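# Noctilucent Clouds: Notes from a Northern Summer

The observing season for noctilucent clouds begins each year in late May and closes in the first half of August. Readers of this blog have asked for an account of how these clouds differ from ordinary high cirrus, and of how a person with no special equipment may look for them. The following notes are drawn from my own logbook and from correspondence with other observers.

Ordinary weather takes place in the lowest layer of the atmosphere. Noctilucent clouds form far above it, in the mesosphere, at a height of more than 50 miles. The air there is extremely thin and, in summer, extremely cold. Water vapor freezes onto fine particles, many of them left by meteors, and the resulting ice crystals are too small and too sparse to be seen in daylight. They become visible only when the Sun has set for the observer on the ground and is still shining on the clouds themselves.

That geometry decides everything about the timing. The Sun must stand between six and 16 degrees below the horizon. If it is higher, the sky is too bright. If it is lower, the Earth's shadow covers the clouds and the display ends. At my latitude the useful period in late June runs from 10:45 p.m. to a little after midnight, with a second period before dawn.

The clouds were first widely reported in the years following the Krakatoa eruption of 1883. My own interest began with a set of handwritten weather notes from 1886, kept in the library at Pornen, in which the writer records "a silver light in the north, finely combed, at a late hour." Nives Lo Presti, who cataloged the notes, was kind enough to send me a transcription. The entry gives no compass bearing, and I would caution against treating it as a confirmed sighting. The language is nevertheless consistent with what is seen today.

## Telling them apart

Cirrus darkens after sunset and appears gray against the twilight. Noctilucent cloud does the reverse and grows brighter as the sky behind it dims. The color is usually a pale electric blue. Fine ripples, known as billows, are common, and they may change shape noticeably over a few minutes. Binoculars are useful for separating the billows from thin cirrus drifting in front of them.

Observers traditionally sort the forms into four types: veils, bands, billows, and whirls. Veils are the simplest and the most often overlooked. Tetteh Issahaku has suggested to me that many nights recorded as blank were in fact veil nights, and after reviewing my older entries I am inclined to agree. 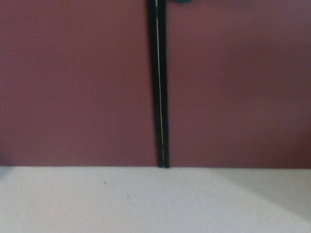
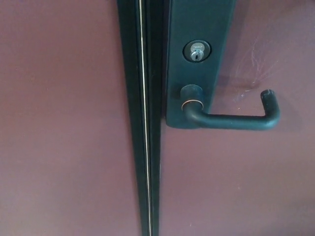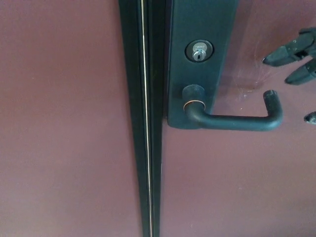 ## The season just ended

From my site above Rirnby I kept watch on 32 nights. Clouds were confirmed on nine of them. The finest display came in early July, when bands reached from the northwest to a point nearly due north and remained visible until the shadow line passed over them. Dzintra Vasiliauskas, observing from farther south, saw only the lower edge of the same display. Comparing our bearings proved instructive, and I hope to repeat the exercise with a third station next year.

My bearings were taken with a hand compass and corrected for local declination. The brightest knot in the July display stood at 314 degrees when first noted. Brightness was estimated on the usual five-step scale, and I have not attempted to convert those estimates to any instrumental value.

Those who wish to contribute sightings from next season are asked to record the start and end times, the extent along the horizon, the highest elevation reached, and the types present. Negative reports from clear nights are equally welcome and should state the hours watched. Harvey Bouchard has agreed to receive them again and will circulate a blank form in March.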